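Progress report to the Giannakopoulos Fund
Kundent handling room, Lakcombe site
Prepared by Trinidad Toledo
9 March 2020

Summary

The second period of the grant went mostly to the handling room and to the marked cubes. The room is in daily use. The first batch of 100 cubes has been received from Grernton and checked, and handling sessions have started. Spending is within the approved budget. One item, the storage shelving, is behind schedule and is covered below.

The room

At the time of the last report the room had bare walls and no furniture. It now has the dark gray table, a black mesh-back office chair, and working lights over both ends. We looked at a white table first and decided against it. The cubes are white with black square patterns, and on a pale surface the edges were hard to pick out. The gray top is matte and gives very little glare. Shadows under the hands still show on it, and we have left the lights where they are for now.

The door was rehung to open outward. The floor outlet promised for January was put in late, so for several weeks the power came from the hallway. That has been fixed.

The cubes

Every face is checked on arrival for lifted corners, smudges and crooked placement of the pattern. Of the first batch, most passed. The ones that did not were sent back to Grernton and replaced at no charge. The usual fault was a pattern set too close to one edge, leaving almost no white border on that side. Grernton has since changed the way it trims the sheets, and the replacements were fine.

We asked for slightly rounded edges after the early samples, which were sharp enough to be unpleasant after an hour of handling. The rounded ones are easier to turn in the fingers and have not chipped so far.

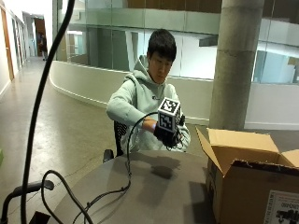

Handling sessions are done seated, one person at a time. The person picks up a cube, turns it through a set order of faces, holds each one briefly and puts it down. We have recorded 914 completed turns against a target of 1715 for the full grant. The pace was slow at first while the order of faces was being settled. The order now in use starts with the top face and goes around the sides before the bottom, and people learn it in a few minutes.

Two points came up in the sessions and have been dealt with. The rest breaks were too far apart and are now taken every 50 minutes. The written instructions used "left" and "right" without saying whose, and have been rewritten.

Storage and packing

The shelving has not been delivered. The supplier has moved the date twice. Until it comes, cubes are stored in cardboard cartons, with a sheet of paper between layers to keep the patterns from rubbing. This works, but finding a particular cube takes longer than it should, and the cartons wear at the flaps from being opened so often. If there is no firm date by the end of the month we will cancel the order and buy ready-made shelving locally. The cost would be slightly lower.

Budget

Nearly half of the equipment line has been spent. The rehung door was not in the original plan and was paid from the contingency line. No transfer between lines is requested.

Next period

The second batch of cubes is on order. We plan to finish the remaining turns by June, get the shelves up and label them by batch, and write up the checking procedure so that the Kundent main office can use it. A draft of the procedure will be sent with the next report. Receipts and the batch check sheets are attached separately.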